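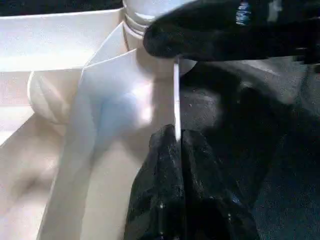

Figure 3. Wrist camera view during the sorting task. The two gripper fingers are black; a white bottle and the white panels of the box are visible to the left of the gap between them.

4.2 Task and data collection

The sorting task was set up by the students of the Sellbridge robotics course as their final project. Each team had to program the arm to take items out of an open box and place them in a tray beside it. The box was the same for all teams. The items were household containers chosen by the instructor, Gaëtan Brunet, and most of them were light in color.

There were 6 teams of two or three students. Each team recorded its own demonstrations by guiding the arm by hand, and the recordings were then pooled. The pooled set, which we call Grusta, holds 2,000 attempts. An attempt was stopped after 30 seconds if the item had not reached the tray. Stopped attempts were kept and marked as failures.

Images came from the camera at the wrist. We did not use an overhead view, as the course had only one camera per arm. The wrist view has a known drawback: close to an item, the fingers take up a large part of the image (Figure 3). White items against white walls were also hard for the teams' first programs, which looked for edges and a single color threshold. Four teams dropped the threshold and trained a small network on the pooled images instead. The other two kept it and adjusted it by hand before each run.

All programs ran on Kairys, the control software used in the course since May. Students could change the approach angle, the closing speed and the grip force. They could not change the safety limits on the arm.

4.3 Scoring

A team scored 2 points for an item placed upright in the tray and one point for an item placed on its side. Dropped items scored nothing. Contact with the box wall was logged but carried no penalty, because the teams could not agree on what counted as a light touch. We return to this in Section 5, where the wall contacts are compared by team and by type of item.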